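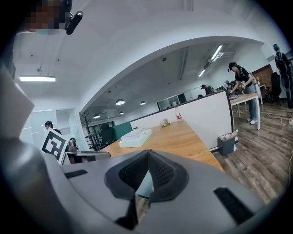

Flarko hand gripper in the shared room at Skornent, marker board held up on the left.

Flarko hand gripper kit, self-assembly version
Reviewed by Unnur Damgaard
Rating: 3 out of 5

I did not want to like this, and for the first evening I didn't have to try very hard. The pitch on the Flarko page is that you build a gripper you carry around by hand, do ordinary chores with it while a camera watches, and later a robot arm learns to do the same chores from your recordings. The chores part is true. You will do a lot of chores. Whether your arm ever learns a thing is left to you and your computer, and the page gets very quiet when it reaches that subject.

I paid $903 with shipping. That buys a housing, a handle, a trigger, a camera mount, a bag of fasteners and a sheet of instructions. It does not buy the camera. The product page does say so, under a fold-down tab labeled "compatibility," where I would not have thought to look for the news that the most expensive part is missing.

The build

The website says an afternoon. I put 11 hours into mine, spread over several evenings at Skornent, which is the shared workshop I pay dues to. Some of that was my own slowness. A fair chunk was step 9, where the drawing shows the trigger linkage from the back and the text describes it from the front. I put it together mirrored, took it apart, and then put it together mirrored again. Mogens Eskildsen at the next bench had already built one and had written the correct order on a strip of masking tape stuck to his toolbox. I copied that. If you buy this kit, find a Mogens.

The fasteners are decent and there were spares of the small ones. The plastic is better than I feared. It's gray, rounded, and the edges don't bite your hand. Two of my screw holes were tight enough that I ran a tap through them, and I'd do that to all of them if I were starting over.

The part I can praise without grumbling is the V-shaped pad. It's rubber with a fine texture, and the notch opens upward. I expected it to be a gimmick. It gives you something to line things up against when you're looking down over the housing, and in my weeks with it the texture hasn't gone shiny. I wish the same care had gone into the trigger spring, which is far too stiff. Hafþór Bergmann has big hands and says it's fine. My forearm disagrees after half an hour.

Calibration

You calibrate with a printed marker: a black square pattern on a white board, held up at various tilts so the camera can work out where it is. The kit includes a PDF for this. Print it at the wrong scale and the software accepts it happily and gives you wrong numbers all night. I know because I did it. There is no warning. A ruler drawn along the edge of the page would have saved me, and it would have cost them a line of ink.

Get the pattern mounted on something stiff. Paper taped to cardboard curls, and then you're calibrating to a curl. It's also a two-person job unless you own a stand. Once the print was right, calibration passed on the first go and stayed passed until I bumped the mount on a door handle. So it works, if you keep away from door handles.

Using it

Here is where the advertising and I part ways. The site talks about "natural" recordings "anywhere." Anywhere turns out to need thinking about. Our room at Skornent has a lot of glass along one side, lamps overhead and usually people moving around between the desks. My tracking dropped out most often when I faced the glass. I can't prove the glass did it, and support (a man named Kaj Østergaard, polite, replies in a day) couldn't say either. He suggested closing the blinds. We don't have blinds.

You also pick up everyone who walks past, so sort out the question of faces before you start sharing files. The software has a blur option, switched off by default. I think that's the wrong default for something sold to shared workshops, and I told them so in April. It was still off in the next update.

As for the robot end of it: I've been feeding my recordings to a secondhand arm at home. The task is moving a plastic cup from one mat to another. It does it when the cup is where I usually put the cup. Move the cup a hand's width and it reaches for the old spot with great confidence. Hjalti Thorlacius tells me I need more recordings and more variety in them. He's probably right – he has been at this longer than I have – but "do it more" is also what every seller of everything says.

Compared with the Jiltdale

The Jiltdale comes assembled and costs more. I borrowed one for an evening. The trigger is lovely and the handle is worse, and you can't open it up without cutting a sticker. I'd still take the Flarko, mostly for the sticker.

Good: pad, housing, spare screws, can be repaired with a normal driver
Bad: step 9, stiff trigger, no scale check on the marker print, blur off by default
Missing: the camera

Would I buy it again? At the sale price, maybe. At full price I'd wait for the next version and ask in writing whether they've changed the spring. I have a softer one on order and will add a note once it's fitted.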